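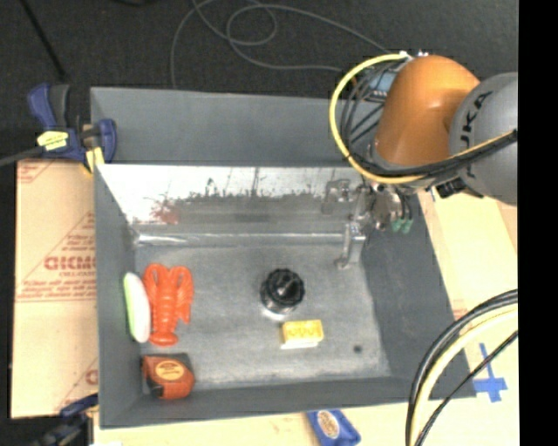

Arm over the grey bin. Lobster and tape measure on the left, round black thing in the middle, little yellow block next to it.

Grasp collection, bin setup — gallery

Putting these notes up quickly before the next block of runs. The page goes with the January collection. Aim is 3000 grasp attempts in total, all from one bin, objects swapped by hand between sets. We passed 1000 last night. Text is short, sorry, the long version goes in the Kalby notes when I get a minute.

Only one picture up so far. More to follow as each set closes. Notes below match the set in the picture unless it says otherwise.

Objects
Mixed bag on purpose. Soft-looking shapes, hard edges, round things, flat things. The lobster has been in since the first day and everybody has an opinion on it. Claws make for odd grasps — the learner likes to go for the tail end, people always pick the body. Tape measure is a good one, heavy for its size. Full pool is 39 objects, 5 in the bin at a time for the small sets, more for the clutter sets later on.

Corners
Far right corner is where we are thin on examples. Nearly everything drifts left after a few goes, so the learner hardly ever sees a target over there. Tien-fu Hung has written a bit of code that sends the arm to the quiet corners more often, one attempt in every few. Helps. Please leave it switched on.

The shiny wall
Far wall reflects. You get a smear of red on it above the lobster and the first model took that for an object, twice in one evening. Options were matt paint or just leave it in. Left it in. Lai wants the data to look like a real packing bench and real benches have shiny bits. Labels on those frames are fine, I checked them by hand.

Clamps
Blue and black ones on the left side. Bin must not shift during a set. If it does, stop, put it back, run the calibration again and start a new set number. Do not carry on with the old number!! Had to bin most of an afternoon for that.

Blue tape
Leave it where it is. Cross by the near right corner of the bin is the reference mark. If it starts to lift, shout, don't restick it yourself.

Cables
Long loops so the wrist can turn the whole way without pulling. They do come across the view at some poses and hide a corner of the bin. We keep those frames too, flagged as part covered. Manell asked for them to be left out of their copy so there are now two lists, full and trimmed.

How an attempt gets scored
Fingers close, arm lifts, waits, looks again. If the bin has changed and the fingers haven't shut completely, it is a hold. Anything else is a miss. Misses are kept, they are about half of what we have and the learner needs them just as much. Drops on the way up go in as a seperate label since last week.

Small stuff
The yellow block is the hardest thing in the pool at the moment. Small, rectangular, easy to push along the floor and not pick up. Fingertip just skates it into the wall. Bonlow are sending a thinner tip to try, no date yet.
Floor scuffs are from the fingertips. Don't polish them out halfway through a collection, the floor needs to look the same for all of it.

Still to do
Clutter sets. Second lighting. Re-check the miss lables from the early sets, a few of them look wrong to me. Night runs start again at 7pm, bin refilled from the pool sheet before you go home please.

Next pictures when the clutter sets are in.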